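About Larkden

Larkden supplies crates, racks and roller shelving to small packing rooms, bakeries, repair shops and parts stores. We started with one customer and one kind of crate. Today we look after 57 regular accounts, and most of them are still businesses where the person placing the order is also the person lifting the boxes.

How we started

Santeri Toivonen and Paavo Halonen opened Larkden after working together in the stores department at Lundley, a maker of door hardware. Their job was to keep the assembly benches supplied with hinges, screws and strike plates. The parts came in cardboard and left in whatever was free. They spent a lot of time looking for things.

They began by cutting down old racking and fitting it with rollers, so that full crates could go in at the back and be picked from the front. Another company on the same street asked for one, then a bakery did. The first workshop was a rented garage unit with room for two racks and a saw. We moved to the present building in Rerstead when the garage could no longer hold the steel deliveries.

What we make

Our main product is the Oprea rack. It is a stainless steel frame with sloped lanes, flat rails and an overhead shelf, built to the size of the crates a customer already owns or plans to buy. We weld the frames in Rerstead and buy in the rollers and the crates.

We also sell:
Replacement rollers, singly or by the lane
Stacking crates in two heights
Label holders and lane dividers
Low shelves for small bins
Guide plates, cut and bent to order

Every Oprea rack can be taken apart with a hex key and a socket wrench. Customers move house, change products or add a door where the rack used to be, and we would like the rack to go with them. Spare parts for older racks are kept on the shelf here – if yours has our plate on the upright, we can match it.

The crates

We use one color of crate for each job in the building. Blue is for parts and goods in circulation. Gray is for returns and repairs. Red is for scrap, and red crates don't go on the racks at all. Several customers have taken up the same system, and we can supply the crates that way if you ask when ordering.

The large crates take most things that come off a bench. The smaller bins are for fasteners, clips and anything that disappears in a large one. Crates and bins both go back to the same place at the end of the shift, open side up.

The demonstration room

Buying a rack from a drawing is hard. We keep a working setup in the room next to the office, with crates on several levels and roller lanes leading up to them. You are welcome to bring your own boxes and try them in the lanes. A box with a soft or ribbed bottom can behave very differently on rollers from one with a flat bottom, and it is better to find that out before we cut the steel.

Lenni Mäkelä runs the room. Allow an hour for a visit, longer if you want to talk through a floor plan. Please wear closed shoes.

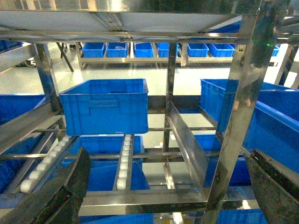

Who works here

Santeri Toivonen – orders, drawings and site measuring
Paavo Halonen – welding shop
Lenni Mäkelä – demonstration room and customer training
Eero Sjöberg – purchasing, spare parts and deliveries
Emilian Grecu – assembly and installation

There are 6 of us in busy months, when a second welder comes in to help Paavo. The phone is answered by whoever is closest to it. If you have a question about a delivery, ask for Eero.

How an order goes

Send us the outside measurements of your crate, the weight when full and the space you have. A sketch on paper is enough. Santeri sends back a drawing and a price, and for larger jobs he comes out to measure. Once you approve the drawing we order the steel. Emilian delivers and puts the rack together on site, then loads each lane with your own crates and adjusts the slope.

We ask customers to check the lane bolts after the first month of use. A short sheet with the settings comes with the rack.

Visiting us

The workshop is on the ground floor and has 700 square meters under one roof, including the stores and the demonstration room. Deliveries use the rear gate. Visitors should park at the front and come in through the office door. We close for one week in February for stocktaking, and spare parts orders received that week go out when we reopen.

Page last updated Aug 26, 2026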